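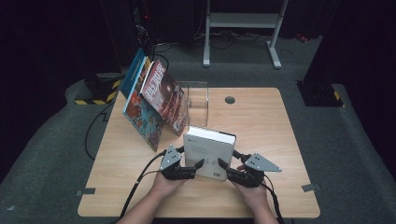 Mikum Bookstand
Two-handed book handling with hand-held grippers
Data card, last edited January 3, 2025

What it is

Mikum Bookstand is a set of demonstrations in which a person picks up books and stands them on or against a clear acrylic stand, using a pair of hand-held grippers. It was gathered to train a policy that will one day tidy a shelf. At present it tidies one table, between two black curtains, and takes its time.

The tasks

There are 5 tasks, all variations on putting a book where it belongs:

stand_single: one book, start to finish
stand_group: several books, placed one after another
straighten: books already leaning, to be set upright
swap: two books change places
clear: everything back to the starting layout

The last one began life as resetting the table between takes. We were doing it anyway, so we started recording it.

How it was gathered

Operators hold one gripper in each hand, with a head camera looking down over the table. The grippers are wired, so part of the craft is keeping the cables off the books. New operators practise for a session before anything they do is kept. Thick hardbacks come first, being forgiving. Thin picture books come later, along with a certain amount of sighing.

Operators were told to work at a comfortable pace and not to start again after a fumble. If a book slips and is caught, the take stays in and is marked "recovered". If it lands on the carpet, the take is marked "dropped" and goes into its own folder, which is larger than we had planned.

The book pool holds 24 titles, chosen for variety of size and cover and for nobody minding if the corners got bent. 9 are held back for testing and never appear in the training split.

What is in a take

Head camera video
Pose of each gripper
Opening width of each gripper
Task name and outcome
A one-line instruction in plain English

Instructions were written by whoever did the take. "Stand the white book up" and "white one, upright please" mean the same thing and have been left alone.

Known problems

Clocks: takes from before June have the left gripper running slightly behind the right. The Utodance loader corrects this by default — switch it off only if you enjoy that sort of thing.

Acrylic: the stand is transparent, and depth estimates in its neighbourhood should be treated as rumour.

Handedness: of our 8 operators, only one is left-handed. Models trained on this set tend to lead with the right.

Setting: it is all one table and one carpet. Do not expect a policy to cope with your living room.

Related sets

Luo covers cups and bowls with the same grippers. Clestau is the older single-handed set and uses a different file layout, for reasons lost to us.

Use

Free for research. Please keep the outcome labels if you pass the data on, the failures especially, as they took just as long to record.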